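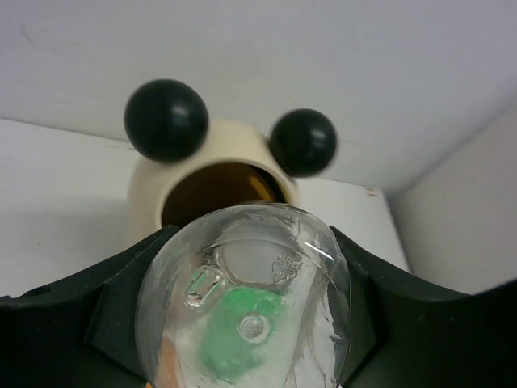 Bottle handling at Garketti: notes on the two-arm bench

Garketti's returns floor handles mixed plastic bottles that the main line rejects. Rejects arrive in crates and were, until spring, all sorted at two standing tables on the Dimitriou side of the building. One of those tables has been replaced on the day shift by a training bench. The bench runs a single task: pick a bottle from the tabletop and put it in the bin. The arms work under a control package called Clullent, which was set up in-house and is still being trained.

Clear bottles are the slow part. A colored bottle gives the wrist camera a solid outline to work from. A clear one shows whatever is behind it, bent by the wall of the bottle, and the base adds its own ridges and highlights. The policy loses the outline most often when the base end faces the camera. Operators now log clear bottles as their own category, with a note on which end was toward the gripper when it closed.

The log for the last full run has 677 attempts. Of these, 655 ended with a bottle in the bin and no hand help. The other 22 are recorded as drops, missed grasps or operator stops. Most of the stops were called for a bottle that had rolled to where neither arm could close on it cleanly. The run used clean, empty bottles with the caps on. Crushed bottles and bottles with liquid in them are outside the task for now, and they still go to the manual table. 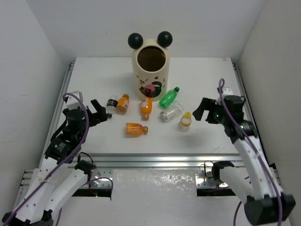 Drarnden, July

The layout has changed little since the bench was commissioned. The two arms sit at the front corners and the bin stands near the back, between them, open side up. Bottles go down in the space between the bin and the front rail. The cartoon bin with the ball ears was the first one used and has been kept so that the early recordings and the later ones can be trained on together. A plain bin is planned for the second bench.

A typical layout mixes sizes and colors, with most bottles on their sides and now and then one upright. Caps should point in different directions. An operator in a hurry tends to lay bottles down in parallel, and a policy trained on parallel bottles does badly with anything else. The setup sheet therefore gives a fresh arrangement for each round. Operators may depart from the sheet if they write down what they did.

Changes to the work

Head count on the returns floor is the same as before. The hours are divided differently. Before the bench, a sorter spent the full shift standing at a table. The current rota puts each sorter on the bench for part of the week and on the manual table for the rest. Bench time consists of setting out bottles, watching the round, stopping the arms when needed and marking the result. There is less lifting and less reaching. There is more screen work, and two people have asked for a higher stool and a better angle on the monitor. Both requests are with facilities.

The pay question has been settled for the trial period. Bench time is paid at the line-lead rate, and it took 36 hours of logged bench time to qualify. Sorters who would prefer to stay on the manual table may do so and keep their current grade. The arrangement will be looked at again before the second bench opens.

Lorne Caron, shift lead for returns, has asked that the following be included. "The stop button belongs to whoever is standing there. You do not have to explain a stop to me before you press it, and a stop does not count against your round. Write one line in the log afterward. If the same bottle causes three stops, take it off the bench and put it in the blue crate so we can look at it."

He also notes that the manual table has become harder. The bench takes the easy bottles, and the people across from it get crushed, sticky and half-full ones all day. The rotation was shortened on his request so that no sorter has more than two manual days in a row.

Next steps

The next recording block is set at some 500 rounds, weighted toward clear bottles. Operators are asked to include small bottles in every round.

Bench training for new operators is on Saturday morning, at the Drarnden site only. Sign the sheet by the time clock. Closed shoes are required, and sleeves must be fastened at the wrist. Anyone who qualified earlier but has been off the bench for a month should come to the first half hour, which covers the revised stop and restart steps.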